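4.3 Rules for covers, fingers and soft goods

The floor plan rules of Section 4.2 say where a person may stand while the Mahawong line of tasks is running, but they say very little about the hand itself, and in our experience the hand is where most of the small, everyday troubles begin. When we first wrote down a set of working rules for the Wemmont site in April, we borrowed most of them from the older Billero handbook, which had been put together for rigid parts going in and out of bins. Towels and other household cloth ask for something rather different, and it took us a good while (and a fair amount of friendly argument) to agree on what should be changed.

The first group of rules deals with the cover. A fabric cover over a hand or arm must leave the finger joints free through their whole range, and the operator is asked to open and close the hand slowly before every session while watching the edge of the cloth. Covers are not to be taped to a moving joint. We know that this is tempting late in the afternoon, and we have all done it, but tape hides a fold that is creeping forward, and a fold that creeps forward will sooner or later end up between two fingers. If the cover needs to be pulled back, the arm is stopped first - paused is not enough - and the person who stopped it is the one who starts it again.

The second group deals with fingertips. Pads are wiped before the first task and checked for nicks, since a rough spot that would do no harm on a plastic box can pull a loop out of a towel in a single pass. We keep a simple log in the Vimora task software, with one line for each check. Over the period covered by this paper the log grew to 421 entries, and we were pleased to find that operators kept filling it in even when no author was in the building.

The third group is about travel and contact. An open hand moving above the floor is kept to 400 millimeters per second, while the arm may go up to 800 when it is well away from people and surfaces. Before touching cloth, the hand comes to a full stop for 2 seconds. Operators found this pause a little tiresome at first, and we understand why, but it gives a person nearby a clear and friendly sign of what comes next. Contact is then made slowly and from above, and the fingertip should go toward a fold wherever there is one, as a flat layer tends to slide away under it.

We include wrist camera views alongside the written rules, as new operators seem to learn the spacing far more quickly from them than from our paragraphs.
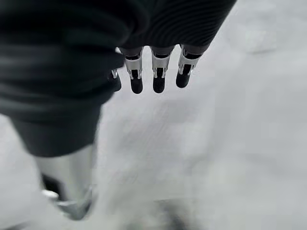
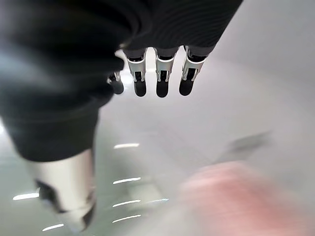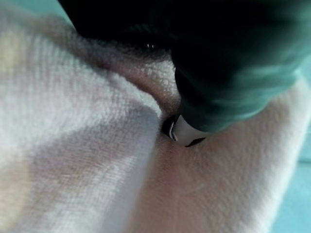 Figure 4. Wrist camera views. Top and middle: covered hand with its fingers pointing down over a pale surface. Bottom: fingertip pressed into the crease of a folded white towel.

A word should be said about how strictly all of this is meant to be followed. We sorted the rules into those that stop the work when broken and those that only call for a note in the log. The cover rules and the speed limits belong to the first kind, and everything to do with the care of pads belongs to the second. Some of our colleagues would have liked the pause before contact to be a stopping rule as well, and we have gone back and forth on it. For now it stays a matter for the log, partly because the older Mahawong controllers record it poorly, and we would not want to hold an operator to a rule that the machine cannot check fairly. We return to this point in Section 5, together with the training hours that each group of rules seems to need.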